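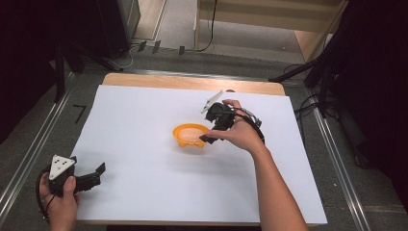 **Maio de 2022: caderno da oficina, ensaios de mesa**

Objeto do dia: taça laranja pequena, de bordo recortado e pés curtos. Vem do lote Clundex encomendado em abril.

Superfície: papel branco sobre a mesa de madeira clara. Fica uma faixa de madeira à vista do lado oposto ao operador. O papel é trocado quando ganha vincos, porque a taça apoia mal em cima deles e a posição inicial deixa de ser repetível. O rolo Tandex é mais rígido do que o anterior e assenta melhor depois de uma noite esticado.

Notas sobre a taça:

- Massa na balança pequena: 18 g. Repetida depois de limpar, mesmo valor.
- Capacidade até ao bordo: não medida. Falta a proveta.
- Os pés não estão todos à mesma altura. Sobre vidro oscila; sobre o papel, menos.
- O interior parece mais claro do que o exterior e um pouco translúcido. Registar a cor sempre com a mesma luz, senão as fichas não batem certo.
- Pegar pelo bordo direito. Pelo lado dos pés roda.

Sequência usada: taça perto do centro do papel, aproximação por cima, levantar, deslocar para a direita, pousar, voltar ao centro. Série de 20 repetições. Nas primeiras quatro a taça escorregou ao pousar; baixei a velocidade de descida e as restantes ficaram dentro da marca a lápis. Papel substituído no fim da série.

Inventário: a folha da Vodurville dá 1.242 peças catalogadas, a nossa vai mais atrás. As taças da Coetzee continuam sem etiqueta. Não misturar com as Clundex, o diâmetro é parecido e os pés são diferentes.

Por fazer:

- [ ] medir o diâmetro do bordo em três pontos (é recortado, indicar se é crista ou vale)
- [ ] lixar os pés de uma taça de reserva e repetir a série
- [ ] pedir mais papel, mesma gramagem
- [ ] confirmar se o limite de 2.000 ciclos por peça se aplica também às taças ou só aos copos

A taça fica na caixa de cartão da segunda prateleira, virada para baixo.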